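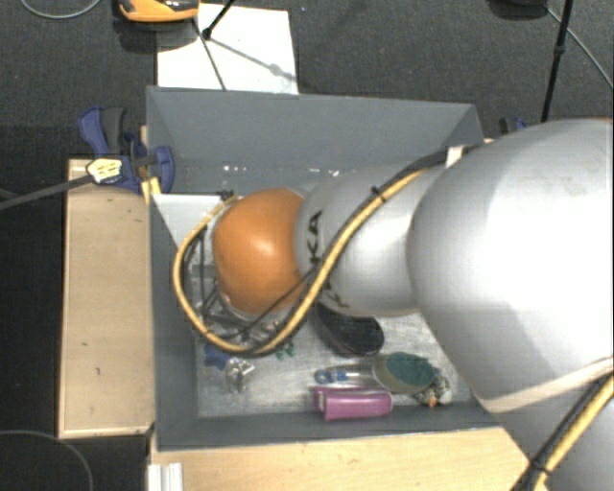

Why did the Clesholm autonomy movement split over a language clause that both wings had already accepted? The clause gave each wing a respectable way to quarrel about who would lead the talks with the capital, a matter neither cared to put in writing.

Figure 1. Robotic arm with an orange joint cover over an open gray bin of small household-type items.

Home Issues Articles Authors Search Contact

4. The Language Clause and Its Uses

Older accounts of the split take the clause at its word. In them, the moderates of the coastal wing wanted both languages in the district courts, the inland wing wanted one, and an honorable disagreement ran its course. The trouble is that the inland delegates had voted for two languages at the Skokton meeting, and had done so with speeches. Mowat's edition of the Skokton minutes prints 92 pages of these, and a reader who gets through them all will find it hard to believe that the speakers forgot their position by November.

The minutes are more helpful on the subject of chairs. Of the 178 motions recorded across the life of the joint council, a surprising share deal with who was to sit where, who was to speak first, and whose signature went on the left. Historians have tended to skip these passages, and it is easy to sympathize. Still, the order of signatures on the Wovby letter held up its delivery for seven weeks, during which the governor it was addressed to was replaced by one who had never heard of the dispute and saw no reason to begin.

Kenna Mowat reads the delay as a sign of weak organization. I read it differently. The council could be brisk when it wanted to be: it rented a hall, hired a printer and expelled two members in a single evening, with time left for a vote of thanks. The Wovby letter was slow because sending it meant naming a negotiator, and each wing preferred no talks to talks led by the other.

The private papers point the same way. In the Timmermans collection, which holds 1211 items and an index that covers most of them, the clause comes up mainly in drafts of public statements. In letters between friends it hardly appears. What does appear is a steady supply of remarks on the vanity of the coastal chairman, his carriage, his handwriting, and his habit of calling the inland towns "our outer parishes." One correspondent, later counted among the great martyrs of the single-language cause, wrote his complaints in both languages, switching to the second when he ran out of insults in the first.

None of this makes the clause unimportant. Once the wings had parted over it, they had to go on believing in it, and their newspapers spent the next decade explaining to subscribers why compromise had been impossible. Schools were founded on the strength of these explanations. By the time the second council met, on 10th October, delegates too young to have known the old chairman were ready to walk out over court interpreters, and they did, before the seating plan could be read aloud.

The next section turns to the schools, whose account books are in better order than anything the council left behind.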